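Would you queue for soup from a van?

Tondudel wants to sell you soup out of an old ice cream van. The company launched the idea in February, with a survey claiming that over 50 percent of people in Londside would "welcome a savory treat" on a cold walk home. I asked its marketing manager who had been surveyed.

"Our newsletter subscribers, mostly," she said. So, people who already buy the soup? "People who like soup, yes."

The van made 14 stops in its first run, starting in Salldale, and gave away small cups of tomato and leek. She calls the response "incredible." When I asked how many of those people later paid for a carton, she said the team was "still looking at that."
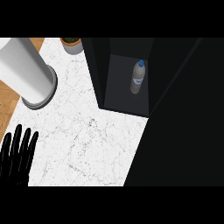
I also wanted to know about the recipe, which the press release describes as new. "It's been refreshed," she said. The label lists 17 ingredients, the same number as last year. What changed? "The pepper. And the feel of it."

The vans were fitted out by Marchuk, a firm that normally does wedding trucks. She wouldn't give me the cost. She did say that 4 more are planned, and that the chime will stay, though some parents have complained that their kids ran out expecting cones.

"We think that's part of the fun," she said. I asked if the kids thought so.

"Some of them took a cup."

The full tour dates have yet to be announced. The cartons are in stores now, at a slightly higher price than before.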